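# Hirkano grasp kit and its training recipe: a review

I came to Hirkano because of a claim in the write-up. Record a person doing a household job with hand-held grippers, feed the recordings to the policy, and the arm learns the job with no teleoperation at all. Esko Vuorinen's team at Nondum published the method, Jimeo sells the hardware, and the headline result is that 200 demonstrations are worth more than 1000 collected the old way with a leader arm. I don't like headline results, so I spent most of August going through it.

The kit first. You get a pair of grippers, two fingertip sets and the recording software, which installed cleanly the second time. The linkage is stiff in a good way and the ribbed pads grip better than the smooth ones I'm used to. The trigger return is weak on one of mine. Jimeo swapped it without a fuss, and the replacement is only slightly better.

Then the method. What gets learned is the path of the fingertips relative to whatever the wrist view shows, and the arm's own joints never come into it. That is an old idea with a new filter bolted on. The filter throws out any stretch of a recording where the model's guess at the next grip width disagrees too strongly with what the person did. The authors call these stretches noise. I'm less sure. A lot of what a person does near a drinking vessel with a handle is hesitation, and the hesitation carries information, because that is where you find out which way round the thing is.

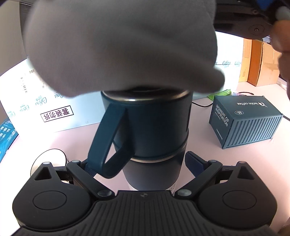

My main complaint is with how the comparison was set up. The leader-arm recordings came from people who had used the leader arm for one afternoon. The hand-held recordings came from people on the team, who had been using the grippers for months. You could put that gap down to the method, or you could put it down to practice, and the write-up gives no way to tell. There is a line in the appendix saying that operator skill was "broadly matched". I would like to see the numbers behind that word.

The second complaint is clutter. The paper's tests were run on tidy tables with one object in reach. The full training set has 3606 recordings, of which 2437 survive the filter, and the ones that go are mostly the busy ones: two hands working close together, something tall half hiding something soft, a cable across the view. So the policy is trained on the easy part of the data and then tested on the easy part of the world. It does well there. I believe that result, and I got much the same one on my own bench.

With more on the table it's another story. Rigid things with a clear outline were fine. Cloth was poor. The policy would close on a fold, lift, and carry on to the next step whether or not it had anything in its fingers, as nothing in the training rewards it for checking. Turning the filter off helped with cloth and made everything else a bit worse – a trade the write-up never mentions, although the switch for it is right there in the settings file. 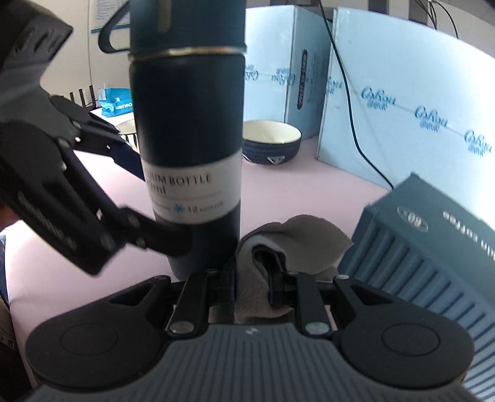

Kiros Fikre read a draft of this and thinks I'm being hard on the filter. His view is that cloth fails with every wrist-view method he has tried, filtered or not, and that the fairer test would be to keep the threshold but set it per object, loose for soft things and tight for hard ones. He ran it that way on Hadgu, the older kit, and says the cloth results came up without the rest going down.

I'd take that more seriously if the threshold didn't have to be chosen by hand. Once you are telling the system which objects are soft, you have given up a fair part of what it was meant to learn for itself. Still, it is a cheap thing to try and I have it running now.

Smaller points:

- The calibration step has to be repeated whenever you change fingertips. The manual says it doesn't.
- Time sync between the two grippers drifts on long recordings. Keep them short.
- Export is quick and the file format is plain, so you can get your data out and use it elsewhere.
- The plotting tool hides failed runs unless you tick a box. Tick the box.

Would I buy it? As a recording kit, yes, for a group that already has its own training code. As proof that 200 recordings beat 1000, no, or at least not until somebody repeats the comparison with the same people on both sides. I asked Nondum for the operator logs and was told they are being prepared. If they arrive I'll add the figures to this page.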